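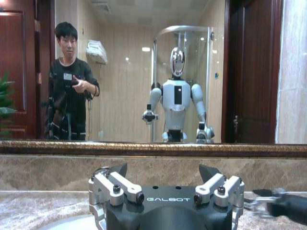

Findalden Stone Care Spray, 378 ml

Findalden is a daily cleaner for marble and other natural stone in the bathroom. It contains no vinegar and no lemon, because acid leaves dull marks on marble. We made it first for the guest rooms of the Hotel Moynihan, and later many guests asked where they can buy it.

How to use
Spray on the stone from a distance of 31 cm, wait 2 minutes, and wipe with a soft cloth. Rinsing is not necessary. For old soap marks please repeat one time — do not use a hard brush.
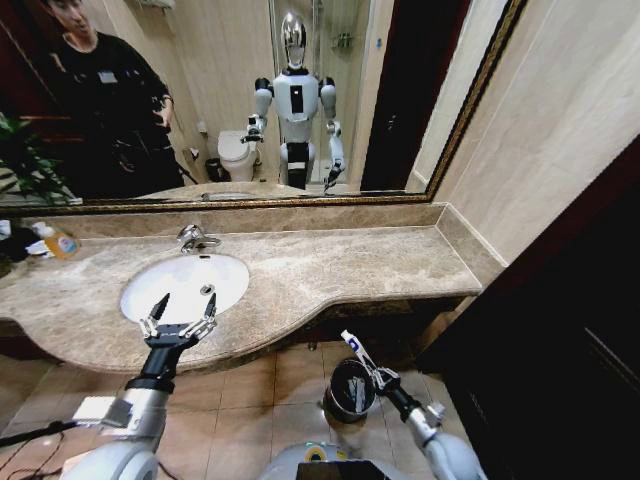 Beige marble vanity top with framed mirror.

Good to know
The spray cleans, but it does not seal. If water drops make a dark spot on your stone, the sealing is finished and you should apply Pendden Sealer before you continue. Do not use on wood or on gilded surfaces. The smell is light, a little like green tea.

One bottle is enough for more than 22 cleanings of a normal vanity top. The spray head fits also on the refill bottle.

Delivery
We send from our store in Fevisberg. Orders which arrive before Friday noon leave the same day.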